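Two Nights in Jorlow, and the Bus Problem

Posted Tuesday, May 19, 2026

The bus from Skuker to Jorlow leaves from the upper stand, behind the fish market. The timetable on the operator's page still lists the lower stand. I lost one departure to this and took the next. Tickets are sold on board, cash only, and the driver does not give change for large notes.

The road climbs 900 meters in 27 kilometers. Most of the climb comes after the reservoir, in a set of tight bends where the bus slows to walking pace and the driver sounds the horn before each turn. Sit on the left going up. The right side faces the rock wall for nearly the whole way. Anyone who gets carsick should sit forward of the rear axle.

I stayed at the Ruggiero, a guesthouse with 12 rooms over three floors. Mine was at the back on the top floor. The bed was firm, the shower had good pressure and the heater ran on a timer that could not be set from the room. It shut off at ten and came back on at five. There was an extra blanket in the wardrobe and I used it both nights. Breakfast was bread, white cheese, a boiled egg and a plum jam that I would buy by the case if they sold it. They don't.

The first afternoon I walked the old wall. The path is marked with yellow paint from the north gate to the cistern, and then the marks stop. The route continues along the terrace edge and drops to the washing pools by a flight of uneven steps. Going down took longer than going up, as the treads slope outward. Wear shoes with a proper sole. The pools were full and the water was clear to the bottom. Two women were rinsing rugs at the far end, and I kept to the near side so as not to be in the way.

The second day I meant to take the ridge trail to the chapel. Cloud came down to the level of the village at breakfast and stayed until past noon, so I went as far as the first shelter, waited there, and turned back. The shelter has a bench and a roof and no door. In May the upper part of the trail can still hold snow, and the board at the trailhead had not been updated.

Food in the village is limited. The café on the square does soup and grilled trout. The bakery opens early and is sold out by midmorning. The shop stocks Filliro crackers, which I had last seen in a ferry terminal years ago and which are as dry as I remember. I bought 2 packets for the ride back.

The return bus is the weak point of the trip. There is one in the morning and one in the late afternoon, and the late one can run up to an hour behind. If you have a train to catch in Skuker, take the morning one. I did, and had half a day to spend in the lower town with a bag on my shoulder.
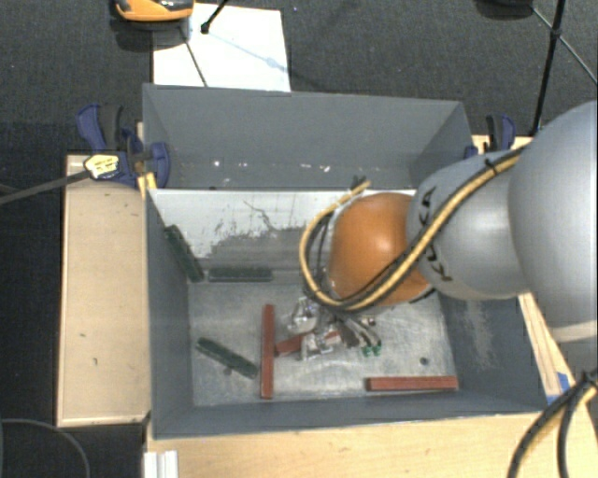

Paloma: The morning bus doesn't run on Sundays, at least it didn't when we went. We ended up sharing a taxi down to Skuker. Also, the ridge trail is worth a second try. We got as far as the chapel in clear weather and could see the reservoir from the wall behind it.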